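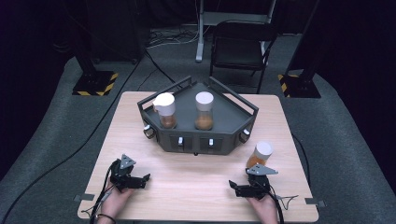
The Man from Dumport

Home | Stories | Serials | Authors | Contact
Print this page | E-mail this story

Anastasia Gkikas was paid 22 pounds for each life she wrote. The website wanted age, height, spouse, net worth and a line about childhood, and it wanted them by four in the afternoon.

In November they gave her Yoshinori Hirose. He had spent three series on Dumport, the programme where teams bought the contents of closed shops and tried to sell them on by the weekend. He was the quiet one who mended clocks. Then he left, and the fourth series opened without a word about him.

She found 111 pages on him and most had been copied from one another. One said he was married to his co-presenter, Sarkonska. Another said he was dead. She put down that he was private about his personal life and sent it off.

The next morning there was an e-mail.

"I am 1.71 metres, not 1.80," it said. "Also I have never owned a boat. Y. Hirose."

She wrote back to say sorry and asked what else was wrong. He answered with a telephone number. 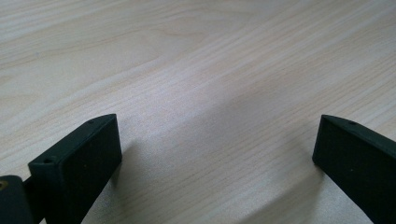
The Call

He spoke slowly and there was a radio on behind him.

"Who told you I was worth two million?" he asked.

"It was on the other sites."

"They paid me 3000 an episode. Then 2000, when the ratings dropped. You can do the sum."

She did the sum on the back of an envelope. It came nowhere near.

"Why did you leave?" she said.

"Mrs Noguchi's shop. Second series, the one with the blue door. She sold us everything in it and she cried, and they asked her to do it again for the other camera." He turned the radio down. "I stayed another year after that. You should put that in too."

"And Sarkonska?"

"She sends a card at New Year. Her husband is a dentist."

Anastasia typed it all up that evening – the fee, the shop, the extra year, the dentist. Her editor at Skilico rang before she had finished her tea.

"There's no net worth," he said.

"He hasn't got one."

"Everybody's got one. Put a range."

She looked at the envelope and read him the figure on it. He was silent for a bit, then said they would run the old version, with the height changed.

She sent Hirose her own copy by post. He returned it a week later with one spelling corrected in pencil and a note asking if she had a clock that needed mending.

Print this page | E-mail this story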